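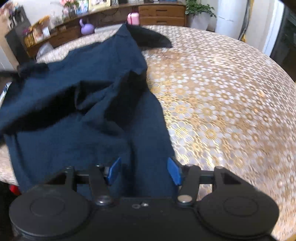
Vibeke Grímsdóttir
Procurement Lead, Member since May
Topic: Druvora hand-held gripper kit, request for assessments

Our department is considering the Druvora kit for recording household garment handling. The supplier, Mevum, quotes 700 per unit, with a reduction for orders of 100 or more. We have had one unit on loan and have used it chiefly on clothing laid out on a bed. Members with experience of the kit are invited to comment on the finger pads and on the service agreement.

Lewis Munro
Laboratory Manager

We operate four units. The blue pads hold knit fabric well and are less dependable on thin lining material. Our operators were trained in one morning. I would recommend the purchase, provided that spare pads are ordered at the same time.

Halfdan Damgaard
Technical Reviewer

I cannot support that recommendation without reservation. The pivot screws on our unit required tightening after 200 recordings, and the manual does not state a torque value. The linkage itself is sound — my objection concerns the documentation.

Lewis Munro
Laboratory Manager

Our screws have not loosened. Was your unit from the first production batch?

Halfdan Damgaard
Technical Reviewer

It was not. I reported the matter under ticket 3086 and received a replacement set of screws, but no revised manual.

Thulani Chauke
Operations, Zeleke

With respect to service, the standard agreement covers the body and arms. Pads are treated as consumables and are billed separately. Dark garments on a patterned bedspread, as in the opening post, are a fair test, and I would ask the supplier to process such a recording before any contract is signed.

Vibeke Grímsdóttir
Procurement Lead

Thank you. I will request the torque value in writing and a price for spare pads. The bulk order is on hold until both are received.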